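## 4.2 Countertop Waste Basket: Lining, Placement and Emptying

Applies to all Bedthorpe kitchenette units fitted with a mesh countertop basket. Floor-standing bins are covered in Section 4.3.

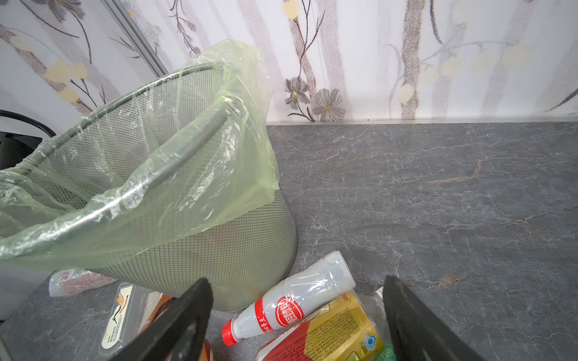

The basket is intended for dry, light waste such as empty packets, wrappers and paper. Food scraps, liquids and glass go in the floor bin. A liner must be fitted whenever the basket is in use, as the mesh wall will not hold back crumbs or drips.

### 4.2.1 Before you start

You will need:

- one thin plastic liner from the Lehtinen roll (stock no. 1709)
- a damp cloth and a dry cloth
- a tied or lidded container for the old liner, if the floor bin is full

Clear any packaged items from the front of the counter and set them aside. Sort them before the liner is changed: full packets go back to the supply drawer, empty ones go in the basket.

**Caution:** The cut ends of the mesh can work loose at the base and the rim. Run a cloth around both edges before handling the basket with bare hands. If the cloth snags, withdraw the basket from use and report it under Section 9.

### 4.2.2 Fitting the liner

1. Stand the empty basket upright on the counter.
2. Tear one liner from the roll and open it fully. Shake it once to separate the sides.
3. Lower the closed end into the basket until it touches the bottom.
4. Press the liner outward against the mesh by hand, starting at the bottom and working up. Trapped air will escape through the mesh.
5. Fold the loose edge over the metal rim and down the outside of the basket.
6. Check the fold all the way around. It must hang at least 2 inches below the rim at its shortest point.

**Note:** The liner is wider than the basket, so the fold will not lie flat. Extra plastic may bulge on one side. This is acceptable provided the fold does not reach the counter or touch a neighboring appliance. Where it does, gather the surplus into a loose knot and tuck it under the fold.

**Note:** Do not use tape or rubber bands on the rim. Adhesive residue is difficult to remove from the mesh.

### 4.2.3 Placement

1. Set the basket toward the rear of the counter, with a gap of 2 inches between the mesh and the wall. Do not let it rub against the wallpaper.
2. Keep the basket off the metal edging strip at the back of the counter. The base must rest entirely on the flat surface.
3. Route any appliance hose or cable behind the basket. It must not pass under the base or over the open top.
4. Leave the front of the counter clear for unpacking.

**Caution:** Thin liners soften and melt on contact with hot surfaces. Keep the basket and all loose plastic away from kettles, hot plates and appliance vents.

If the unit has been supplied with the Trundonetti counter mat, place the basket on the bare counter beside it — the mat is not rated for standing loads.

### 4.2.4 Emptying

Empty the basket once a day, or earlier if the contents reach the rim.

1. Lift the fold away from the rim on all sides.
2. Draw the edges together above the basket and twist them closed.
3. Hold the rim with one hand and raise the liner straight up with the other. Do not drag it across the rim.
4. Tie the liner and place it in the floor bin.
5. Wipe the inside of the basket and the counter under it with the damp cloth, then with the dry cloth.
6. Fit a new liner as described in 4.2.2.

If a liner tears during removal, put a second liner over the top of the basket, hold it closed around the rim, and turn the basket over into it.

### 4.2.5 Cleaning

Wash the basket once a week in warm water with a mild dish soap. A soft brush will clear the openings in the mesh. Dry it fully before returning it to the counter — standing water at the base can leave a ring on the surface.

Wipe wallpaper splashes with a barely damp cloth, working from the outside of the mark toward the middle. Do not scrub and do not use bleach. Marks that remain after two attempts should be left for the maintenance visit.

### 4.2.6 Replacement parts

Liners and replacement baskets are ordered through Altetel on form 403. State the unit number and the rim diameter of the existing basket. Queries on this section go to Nuwan Sheikh, Fittings and Supplies.

Section last revised 27 April 2021.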